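Inicio | Cuadernos | Taller Renwood | Acabados | Archivo

Abril – entrada de taller
Anotado por: banco de acabados

Tablero Ladau, segunda revisión del acabado

Continúo desde la entrada anterior. El tablero lleva cuatro manos de aceite Onow, aplicadas a muñeca y retiradas con trapo de algodón. La última quedó dada ayer a última hora. Esta mañana, a las 8:30, al tacto no marca huella ni arrastra el trapo seco. Lo doy por curado para manipular, no para carga ni para líquidos.

Temperatura del taller al entrar: 11 grados. Baja para el gusto de este aceite. En la ficha interna tenemos apuntado que por debajo de quince conviene alargar el intervalo entre manos, y en la tercera no se alargó. Queda escrito aquí para no buscar luego otra explicación si aparece una zona blanda.

Preparación, por si hay que repetirla:

Cepillado de las dos caras. Rasqueta en la cara vista, siempre a favor de veta salvo en la parte de los arcos, donde la fibra cambia de sentido y levanta. Ahí se trabajó con la rasqueta girada y con menos presión. Lijado a 120, 180 y 240, aspirando entre granos. Humedecido ligero después del 180 para levantar el pelo, espera hasta que secó y pasada final a 240 a mano, con taco de corcho. Sin lijado entre la primera y la segunda mano. Entre la segunda y la tercera, estropajo blanco muy suave. Entre la tercera y la cuarta, nada.

Los cantos van aparte. Llevan el mismo aceite, con una mano menos, y el canto del lado de la ventana sigue chupando. Habrá que darle otra cuando se libere el caballete.

Observaciones sobre la veta. Cepillado en basto, el tablero parecía más uniforme de lo que es. Con el aceite ha subido el contraste entre las vetas oscuras finas y las bandas claras, y los arcos de catedral se leen bien desde la puerta. En la propuesta de Yusuf se pedía una cara tranquila, sin dibujo marcado. La mayor parte cumple – línea larga y apretada. La zona de los arcos no cumple en sentido estricto. Mi opinión es que se acepta, y que se oriente hacia el lado del asiento, pero la decisión es de proyecto y no de este banco.

Color: miel pálido. La muestra aprobada es un punto más fría. La diferencia entra en lo que admite un aceite sin pigmento. Descarto corregir con la versión blanqueada de Onow sobre una superficie ya saturada, porque en la prueba del retal se quedó en el poro y dio un aspecto harinoso. El retal está en la estantería de muestras, marcado por detrás.

Brillo. Es el punto que motiva esta entrada. Se pidió mate. A simple vista, desde arriba, la superficie es mate. Con luz rasante devuelve un reflejo ancho que tapa el color, y dentro del reflejo la fibra se ve plateada, con un moteado fino. Hay dos lecturas posibles:

a) Reflejo normal de cualquier acabado de poro abierto con la luz en ese ángulo. El moteado sería el propio poro.

b) Exceso de aceite mal retirado en la cuarta mano, con película en superficie.

Para separar una de otra, dos comprobaciones. Primera: mover la luz y mirar si la mancha se desplaza con ella. Si se desplaza entera y no deja borde fijo, es (a). Segunda: trapo blanco con una gota de disolvente en una esquina, frotando seis pasadas. Si el trapo sale amarillo y la esquina cambia de tono, hay película.
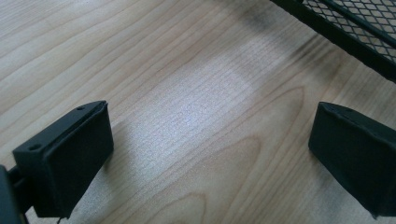 Tablero Ladau, cara vista. Reflejo en la zona central y arcos de la veta en la parte baja y a la derecha.

El borde del reflejo se apaga poco a poco hacia el tono cálido. Una película de aceite sobrante suele dejar un contorno más duro, de charco, y por eso me inclino por (a). No lo cierro con una sola toma. Falta repetir con la luz en otra posición.

Prueba del trapo hecha a las 12:15 en la esquina trasera: el trapo sale limpio, la esquina no cambia. Es un solo punto y está lejos del reflejo, así que vale como indicio y poco más. Repetir en el centro cuando haya pasado otra noche.

Consumo de aceite: apuntado en la hoja del bote, no lo copio. El bote abierto queda con la tapa bien asentada y boca abajo. Trapos extendidos fuera, en la barandilla, y después al cubo metálico con agua. No dejarlos hechos una bola en el banco.

Pendiente:

– Segunda toma con luz desplazada, mismo punto de vista si se puede.
– Mano adicional al canto de la ventana.
– Consultar a proyecto la orientación de los arcos antes de taladrar la cara inferior.
– Prueba de gota de agua en el retal, una hora, con la cuarta mano curada.
– Revisar si el intervalo de la tercera mano ha dejado alguna zona blanda. Uña y presión, en la cara inferior.

Nota sobre la lija: el disco de 240 del último paquete carga antes que el anterior. Dos discos para una cara es mucho. Si el siguiente paquete va igual, cambio de referencia y lo anoto en la hoja de consumibles.

El tablero se queda en horizontal sobre listones hasta mañana, con aire por las dos caras.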